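Home | News | Lab Automation | Safety | Events | Jobs

Arm fault halts liquid handling trial at Cernitz

By the automation desk
March

A trial of robotic bench chemistry at the Cernitz laboratory was stopped for 7 hours last month after an arm failed to hold its height during a transfer. No one was hurt. The operator, Getach, has published a short fault report and has restarted the work at reduced speed.

The trial tests whether general-purpose arms can carry out small manual tasks with ordinary glassware. The bench is laid out with a black cloth, clear tube racks and a funnel, and the arms work from above. Getach had logged 2,223 cycles before the fault.

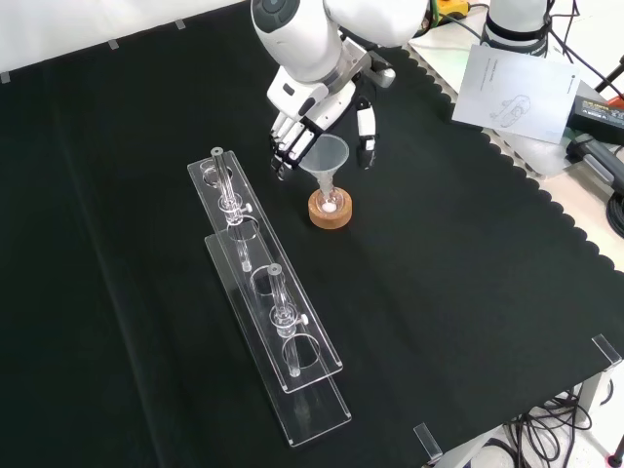 Photo: Getach / Cernitz trial

According to the report, the arm was on its approach to the funnel when the wrist settled below its commanded position. The drop was small and slow. The force limit should have stopped the motion on first contact with the funnel rim, but the limit had been raised during an earlier calibration and not set back. The arm pressed down until the joint current alarm tripped, by which time a glass flask had cracked.

The liquid in use was dyed water, so there was no chemical exposure. Getach notes that the same fault with a solvent would have been classed as a spill and reported under a different procedure.

Two causes are listed. The first is the force limit. The second is wear in a wrist brake, supplied by Numell, which let the joint creep when the arm paused under load. The brake had been in service for 1,282 hours, well inside its inspection interval. Numell has taken the part back for testing and has not yet commented on the result.

The controller recorded the creep on several earlier cycles but treated it as normal position error. Its warning threshold was set for larger payloads, and at the low speeds used for pouring the drift stayed below it. The threshold has now been lowered.

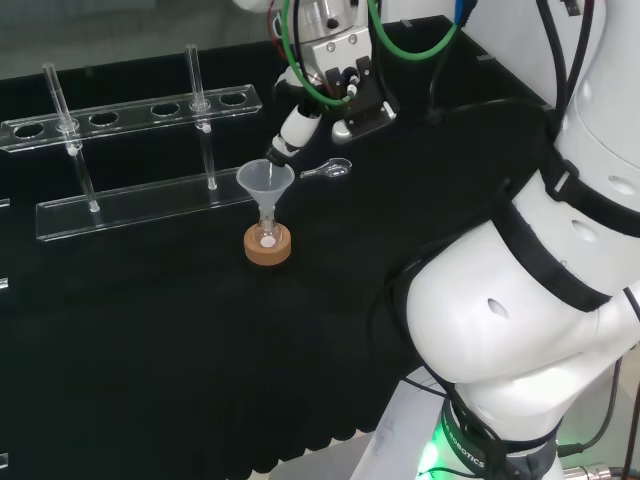
Pipette transfer into the funnel during the trial.

Changes made before the restart are mostly procedural. Force limits are now read back from the controller at the start of each run and compared with a stored value, and the run will not begin if they differ. Pauses above glassware have been removed from the motion plan where possible. Staff must stay behind the marked line while an arm is moving, including during calibration.

Cheon, which runs a similar bench using the same wrist unit, said it had checked its own brakes and found no creep. It has adopted the limit check as a precaution.

Getach expects to return to full speed once the Numell test report is in.

Comments (3)

benchrat
We had the same thing with a limit left high after calibration. The read-back check should be in the controller by default.

pk_lab
Does the report say whether the drift depended on wrist angle? Ours only creeps when the flange is vertical.

Old Fitter
Inspection by hours makes little sense for a brake. Count the engagements.

Previous | Next | Back to News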